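The Year I Stopped Buying Shoes

I should say up front that I love shoes. Love them! So when my heel came clean off outside a bakery in September, my first thought was that I now had a perfect excuse to go shopping. My second thought was that I'd bought that pair in the spring, and they had cost me 100 dollars.

A friend sent me to Dokora, a repair shop so narrow that you have to back out if somebody else wants to come in. Shota Nishimura runs it. He turned my shoe over, pressed the sole with his thumb, and made a noise I can only compare to a dentist finding something interesting.

"Glued," he said. "Come back at four."

He charged me 30 dollars, and that heel is still on. I've since dragged in nearly everything I own (including a pair of boots from college that I'd been keeping in the garage out of pure sentiment), and he has turned down only two of them. One was a sandal. We don't talk about the sandal.

What I like best is hanging around while he works. People come in and tell him where they've been walking, and why one side wears down faster, and whose wedding it was. Nkrumah Fiadzo, a mail carrier I met in line, has had the same brown lace-ups resoled so many times he's lost track. He says new shoes take him a whole winter to forgive.

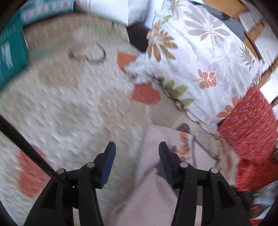 My own habits have changed, too. I brush the mud off before I go to bed, I let wet leather dry away from the heater, and I've started switching pairs every other day, which Shota had to tell me two times before I listened. I even own a tin of polish now. My grandfather would be so proud, and probably a little suspicious.

I did slip once, I'll admit. There was a sale, and they were green. But I took them to Dokora before I ever wore them and asked if they could be fixed someday. He bent one in half, thought it over and said sure, bring them back in a few years.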